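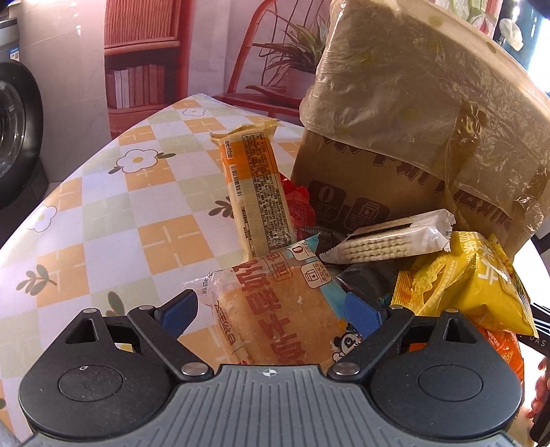
Starting Leeks from Seed in a Deep Tray

Posted 2018-02-19 by Kalliopi Xenos

Leeks need a long season. Sow from late January under cover if you want thick stems by fall. Seed sown in the open ground later on will still crop, but the stems stay thin.

What you need

Leek seed, fresh this year or last
A deep tray with drain holes
Fine seed-starting mix, sieved
A watering can with a fine rose
Labels and a pencil

Sowing

1. Fill the tray to just below the rim and firm it with a flat board. Press lightly. A packed mix drains badly and the roots stay near the top.

2. Water the mix before sowing and let it drain. A standard tray takes 600 ml. Watering afterward washes the seed into the corners.

3. Scatter the seed thinly over the surface. Clumps can be moved apart with the tip of the pencil.

4. Cover with a thin layer of dry mix and label the tray with the variety and the date. Leeks and onions look the same for weeks.

5. Keep the tray at room temperature until the first loops show, then move it to a bright, cool place. A cold frame works if it is closed at night.

Trimming and feeding

Seedlings come up folded over and straighten in a few days. When the tops start to flop, cut them back with clean scissors to half their height. Some growers skip this. Tarık Keskin, on the next plot, has never trimmed his and gets a fair crop — his trays sit in much stronger light than mine.

Give a weak liquid feed every 2 weeks once the second leaf is out. Stop feeding a week before planting.
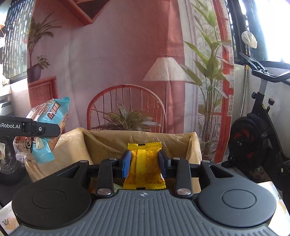
Hand-held gripper with ridged gray body plate and silver pins.

Planting out

Plants are ready at pencil thickness, around 13 weeks from sowing. Water the tray well the evening before. Knock the whole block out and pull the roots apart by hand. Shorten very long roots so they do not fold back up the hole.

Make deep holes with a dibber, a hand's width apart, in soil that was manured for an earlier crop. Drop one plant in each. Do not backfill. Fill the hole with water and let the soil settle around the roots by itself.

Problems

Seedlings fall over at the base: damping off. Sow thinner and water less often.

Orange spots on the leaves: rust. Remove the worst leaves and avoid high-nitrogen feed.

Plants run to seed: usually a cold spell after early sowing. Pull these first and use them in soup before the core turns woody.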